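발표 메모 - 공용 노트북 화면잠금, 분실 대응 (사내 세션용, 20분)

시작 전에 마이크 확인. 물 갖다놓기. 타이머 켜기.

인사 짧게. 자기소개는 한 줄만. 저번에 소개하다가 2분 날림.

오늘 할 얘기: 노트북 잃어버렸을 때 말고, 잃어버리기 전에 켜둬야 하는 것들. 도구는 Nestov 기준으로 설명. Rivlow 쓰는 팀은 메뉴 이름만 다르고 거의 같음, 끝나고 따로 물어보라고 할 것.

배경부터. 우리 회사 노트북 300대. 작년까지 위치 추적이랑 원격 잠금이 따로 놀았음. 추적은 Putetholm 사무실에서 관리, 잠금은 각 팀이 알아서. 그래서 분실 신고 들어오면 전화 두 통 돌려야 했음. 첫 통화에서 시리얼 번호 모르면 거기서 막힘. (여기서 청중한테 물어보기: 자기 노트북 시리얼 외우는 분? 손 안 들면 바로 넘어감)

Nestov로 합치고 나서 바뀐 점. 신고 창구 하나. 잠금 명령은 담당자가 바로 보냄. 시리얼 몰라도 사번으로 조회됨. 단, 등록이 안 돼 있으면 소용없음. 등록 얘기는 뒤에서 다시.

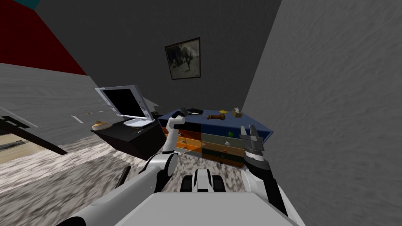

노트북이 꺼져 있으면 원격 잠금이 걸리나요?
꺼진 동안에는 안 걸리고 명령이 서버에 대기하고 있다가, 전원이 켜지고 네트워크에 붙는 순간 적용됩니다. 그 전까지는 디스크 암호화가 막아주는 거고요.

이 답에서 암호화로 자연스럽게 넘어가기. 암호화 안 켜져 있으면 대기 명령은 의미가 없다, 디스크만 빼가면 끝. 이 문장 천천히 말할 것.

설정 순서 (화면 공유 켜고)
1. 관리 앱 열기, 내 기기 탭
2. 디스크 암호화 상태 확인. 초록색이면 통과
3. 화면 자동 잠금 2분. 기본값이 20분으로 되어 있음, 꼭 바꾸라고 강조
4. 복구 키 보관 위치 확인. 바탕화면에 저장한 사람 분명히 있음. 지우라고
5. 분실 연락처에 개인 휴대폰 번호 넣기. 회사 메일만 넣으면 노트북 없을 때 못 봄

3번에서 항상 불평 나옴. 2분 너무 짧다고. 답: 회의실에서 발표 중일 때는 발표 모드 켜면 안 잠김. 발표 모드 단축키는 팀마다 다르니까 외우게 하지 말고 메뉴에서 찾게 하기.

경보음 얘기. 이거 재밌어하니까 중간에 넣음. 뚜껑 닫거나 충전기 뽑히면 소리 나는 기능. 카페에서 일하는 사람들한테 제일 인기. 근데 오작동도 제일 많음. Orsolya Takács 팀에서 한달 써봤는데 본인이 충전기 뽑고 본인이 놀란 경우가 대부분이었다고 함 ㅋㅋ 그래서 우리는 기본으로 꺼둠. 필요한 사람만 켜기. 켤 거면 이어폰 꽂혀 있을때 소리가 어디로 나가는지 먼저 시험해볼 것. 버전에 따라 이어폰으로만 나감. 그러면 경보가 아님.

휴대폰 푸시 알림은 별개. 이건 켜두는 쪽 추천. 배터리 별로 안 먹음. 알림 권한 거절해둔 사람은 휴대폰 설정에서 다시 허용해야 함, 앱 안에서는 안 바뀜.

(시간 확인. 여기서 절반 넘었으면 다음 비용 부분 건너뛰기)

비용. 전에 쓰던 Juhász 제품은 기기당 과금, 안 쓰는 기기도 다 청구됐음. 지금은 700대까지 묶음이라 외주 인력 노트북 넣어도 여유 있음. 그러니까 외주 노트북도 등록 시켜달라고 팀장들한테 부탁. 아직 안 한 팀 이름은 부르지 말 것. 저번에 분위기 이상해짐.

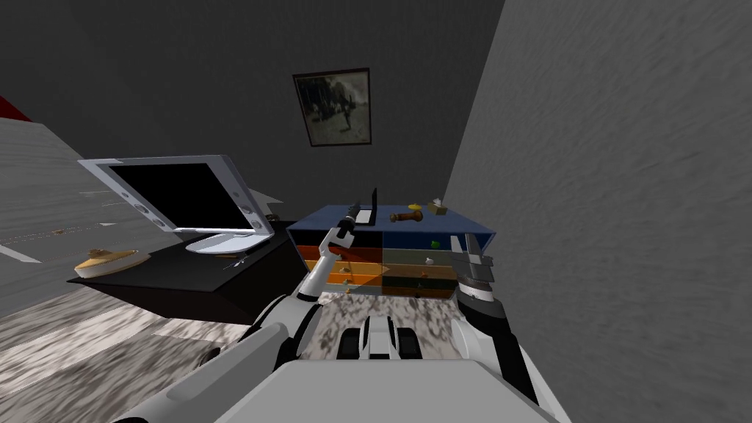
등록은 각자 하는 게 제일 빠름. 설치 링크는 사내 위키 첫 페이지. 로그인하고 사번 넣고 재부팅 한 번. 재부팅 안 하면 목록에는 뜨는데 잠금 명령이 안 먹음, 이걸로 문의가 제일 많이 들어옴. 꼭 말하기. 재부팅!!

개인정보 질문 무조건 나옴. 위치를 항상 보는 거냐. 답변 정리:
- 평소에는 위치 수집 꺼짐
- 분실 신고 접수되면 그때부터 켜짐
- 누가 켰는지 기록 남음, 본인도 조회 가능
- 화면 내용이나 파일은 안 봄. 볼수 있는 메뉴 자체가 없음
- 찾으면 담당자가 끄고, 꺼졌다는 메일 감
세부 조항 물으면 Defne Ertürk한테 넘기기. 내가 즉석에서 답하지 말것. 정책 문구는 11월에 한 번 더 바뀔 예정.

잃어버렸을 때 순서도 한번 읽어주기. 먼저 신고, 그 다음 찾으러 다니기. 다들 반대로 함. 창피해서 하루 혼자 찾다가 신고하는데 그 사이가 제일 위험. 신고했다가 가방에서 나와도 아무도 뭐라고 안함. 해제는 전화 한 통이면 됨. 회사 메일 비밀번호는 휴대폰으로 바로 변경. 도난이면 경찰 접수번호 받아서 담당자한테 전달, 보험 처리할때 필요.

데모: 시험용 노트북으로 원격 잠금. 명령 보내고 바로 안 잠겨도 당황하지 말기, 와이파이 느리면 좀 걸림. 기다리는 동안 잠금 화면 문구 바꾸는 법 설명. 문구에 집 주소 쓰지 말라고. 내선번호만. 데모 안 되면 녹화해둔거 틀기, 파일은 발표 폴더 안에 있음.

질문 받기. 질문 없으면 맥이랑 윈도우 차이 간단히: 윈도우는 암호화 켤 때 시간이 더 걸리니까 퇴근 전에 충전기 꽂아놓고 돌리기. 맥은 관리자 계정 비번 한 번 더 물어봄, 정상임.

끝나고 등록 도와줄 사람 앞줄에 남기. 시험용 노트북 잠금 해제하고 반납.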